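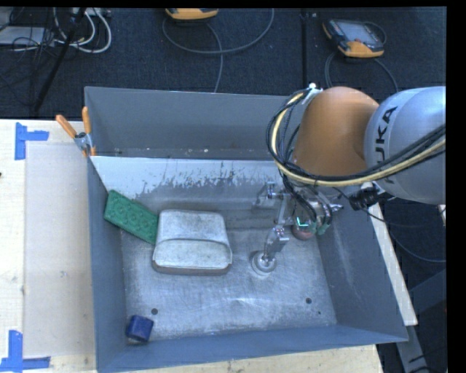
Gorley wanted an answer by midnight, the agent said, and if they did not get one they would sign the boy from Dinberg and that would be the end of it.

The goalkeeper put the phone on speaker and set it on the windowsill, where the signal was better. He was nineteen. He had played 3 games for Nirkent, all of them since September, and had let in two goals, one of them a penalty. Before that he had sat on the bench for a season and a half behind a man who never got hurt.

"What about Rosenthal?" he asked.

"Rosenthal are interested. Gorley are offering. Those are different words."

"But Rosenthal are in the top division."

"With two keepers ahead of you. You'd train, you'd travel, you'd hand out the bibs. At Gorley you'd start."

Outside, a bus pulled up at the stop and let a woman off. The apartment was above a dry cleaner and belonged to the club. If he left, he would have to be out of it in a week. He looked at his gloves, which were drying over the back of a chair, and tried to think how many bags he owned.

"How far is Gorley?" he said.

"443 miles from your front door. I looked it up, because your mother is going to ask me."

She had asked already. She had called that morning, before training, and wanted to know if there was a train. There was a train, with one change, and it took most of the day. She said that was fine, she could bring a book. Then she asked if he had talked to the coach.

He had not talked to the coach. The coach had talked to him, for a minute or so, in the parking lot. He said the first-choice keeper would be fit again in two weeks and he wanted him to hear it directly. He said he had done well. Then he got in his car and sat there with the door open, looking for something in the glove box, and the goalkeeper had not known whether he was supposed to walk away.

His last game had been at home to Dinberg. The crowd was 1487, and he knew the figure because they read it out over the speakers while he was waiting to take a goal kick. In the second half he came out for a cross, got a hand to it and pushed it over the bar. It was an ordinary save. A man behind the goal yelled his first name, just the once, and he had thought about it all the way home.

"You still there?" the agent said.

"Yes. How long is the contract?"

"Two years. They'd like three, but I said two."

"And I'd start."

"You'd start the first game. After that it's up to you."

He picked up one of the gloves. The palm was still damp and the thumb was beginning to split. He would need a new pair whichever way it went.

"Tell them yes," he said. "And ask them about the apartment."

"What about it?"

"If there is one. If it has a second bed, for when my mother comes."

The agent said he would ask and hung up. The goalkeeper put the glove back on the chair and went to see what there was to eat.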